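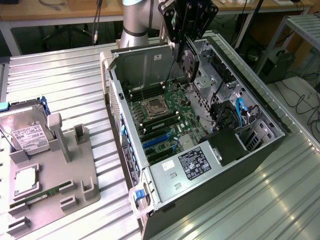 A desktop tower on its side with the side panel off and the processor socket empty. A hard drive in a blue caddy is to the left.

Hollis moves to part-level sorting for retired office desktops

October 16, 2026

Hollis has changed the way it handles retired office desktops at its Ledberg workshop. Towers that were previously tested and resold as complete machines, or sent whole for shredding, are now opened and sorted by part. Processors, memory modules and hard drives are taken out, tested separately and graded before any decision is made about the case they came from.

The change applies to a batch of 3000 desktops accepted under the Skallalora reuse contract, which began in April. The contract covers machines from council offices, libraries and two further education sites. Laptops, monitors and printers are handled under a separate agreement and are unaffected.

Under the old procedure a tower was powered on as received. If it passed a start-up test and a short memory check it was cleaned, wiped and sold. If it failed, one attempt was made to swap the memory. A second failure sent the machine to shredding with the processor and power supply still fitted.

A review of the first months of the contract found that 649 towers had been rejected in this way. The most common recorded fault was failure to start, a code that covers anything from a dead power supply to a worn clock battery. The workshop could not say how many of the rejected machines had contained working processors, as the parts had never been tested apart from the board.

The new procedure is set out in a short work instruction. The tower is laid on its side and the side panel is removed. The drive is disconnected first, at both the data and power ends, and lifted out with its caddy. Memory modules follow. Where a machine has more than one module, they are kept together as a set until they have been tested. The processor comes out last, after the heatsink and fan have been removed and the old thermal paste wiped off.

Each part goes into its own place in a tray beside the case. The tray stays with the tower until all the parts have been entered in Amolach, the stock system used at Ledberg. Entries are made by scanning the label on the drive and typing the remaining details by hand. A part with no readable serial number is given a workshop number on a paper tag.

Drives are handled under stricter rules than the rest. A drive may not leave the bench without an entry against it, and it may not be stored in the same rack as graded stock until it has been wiped and the wipe report attached. Drives that fail the wipe, or report reallocated sectors above the workshop limit, are destroyed. The destruction record carries the number of the tower as well as that of the drive, which allows the original owner to trace it.

Processors are tested on a known good board of the matching socket type. The test lasts an hour and includes a temperature log. Memory is run overnight. Both are graded A or B, with B meaning that the part works but shows marks on the contacts or heat spreader. Anything below B is sent for metal recovery.

Boards are inspected in place. The operator looks for bent pins in the socket, swollen capacitors and damaged slot latches. A board with bent pins is marked for repair only if the model is one for which there are orders, and the cover plate is fitted before the case is moved.

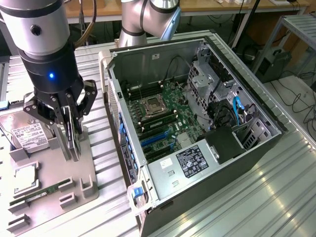 Marjorie Catterall asked whether the extra handling could be paid for out of part sales alone, given what used desktop memory now fetches. She said that older modules had fallen in price twice in the past year and that a grade B module was hardly worth the postage.

Hollis accepts that memory on its own would not cover the bench time. Its costing relies on processors and on the complete machines that can be rebuilt from tested stock. Income from loose modules is treated as incidental, and modules of the smallest size are no longer listed singly. They are held back for rebuilds or sold in mixed lots.

Rebuilds make up the larger part of the plan. A rebuilt machine uses a case and board that have passed inspection, a graded processor, a matched set of memory and either a wiped drive or a new solid state drive, depending on the order. Power supplies are load tested and then refitted to the case they came from. Swapping them between models was tried and dropped — the mounting holes differ between two cases that otherwise look alike, and one of them needs a longer board lead than the other.

Output under the new procedure is 145 towers a week. That is lower than before, when a machine that started first time could be finished in under half an hour. The workshop has not set a date for clearing the present batch and says the weekly figure will depend on how many of the remaining towers are of the older type, with drive cages that have to be unscrewed. Towers with release latches are quicker to strip, and are being taken first where the pallets allow.

Five bench positions are in use. Each has a flat work surface, a parts tray and a connection to Amolach. Static protection is checked at the start of each shift and logged. Heatsinks, fans and screws are collected in bins shared between neighbouring positions and are not recorded individually.

Some matters are still open. Cables have been kept so far, and the store now holds far more drive leads than the rebuild line can use. A proposal to keep only those with intact locking clips is being considered. There is also disagreement over blanking plates and expansion card brackets, which the contract counts as part of the case but which are often missing when the towers arrive. Cases without them can be sold, though at a lower grade.

Labelling has been revised as well. Under the old system a tower carried one sticker from arrival to sale. A rebuilt machine now carries a sheet listing the source tower for each graded part, and a copy is kept for the length of the warranty. Warranty terms are the same as for machines sold whole. Parts sold loose are covered against failure on arrival only.

Organisations sending desktops under the Skallalora contract do not need to remove drives beforehand. Where a drive has been removed, the caddy should be left in the machine, along with any screws or rails. Machines should be sent with side panels fitted and without mains leads. Passwords set in the firmware should be cleared before collection or supplied in writing with the delivery note, as boards that cannot be unlocked are excluded from rebuilding and are stripped for their processor and memory only.

Collections from Ledberg sites continue on the existing timetable. Requests for copies of wipe or destruction records should quote the asset number on the outside of the case.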